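2018-10-14

Bosel hydrogel, second round of lap shear on glass. Resin lot is still the Koltora one opened last month, kept in the cold room. Mixed 5 batches with the usual crosslinker, cured overnight under the damp cover, then put the strips in salt water before pulling.

Best strip let go at 740 kPa, worst at 509. The low one had a bubble line down the middle of the joint, so I marked it in the sheet but left it in. Breaks were mostly in the gel itself and the glass kept a thin film, which I scraped off with a razor and saved in the small jar.

The Jalletti load cell drifted again after lunch. Zeroed it before each pull from strip 148 on. Anyone using it this week should do the same and write down the zero.

Tried one strip on wet steel just to see. It slid before it set. Primer next time, or a longer clamp.

Still to do: repeat with the Bastos primer, order more slides, move the long soak samples to the back shelf. Those stay in until December.

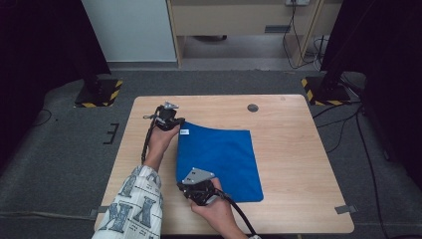
Does the salt water go in before or after the cure?
After. The strips cure overnight under the damp cover and are soaked once they come out.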